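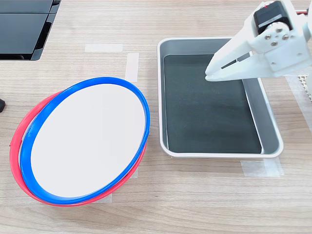
The blue-rimmed plate on top of the red one, with the metal tray and its dark mat to the right.

Spring Table Stuff from the Vimley Kitchen

Hi and welcome back! I finally sorted through the dishes we use for weekend lunches, and a few of you in Pusville asked which ones I kept, so I'm starting with my favorites. The blue and the red were bought separately (the red at the Adeyemi yard sale, the blue a year later) and I never meant them to go together, but now I can't picture one without the other -- all that white in the middle makes even plain toast look cheerful.

I love that thick, shiny blue rim. Gil-soo Kong says it reminds him of camp dinners, and he still wants to trade me 2 of his soup bowls for it. No deal, Gil-soo!

The tray is for spoons, lemon halves, the pepper mill, whatever needs to get from the counter to the table in one trip. I cut the mat myself and came up a little short on one side, so you get a strip of bare metal there. I keep meaning to cut another.

Table is oak-colored and goes with everything -- I wiped it down with Carnine soap for almost 3 years before switching to plain dish soap. Bowls and mugs are next, once I find the other box.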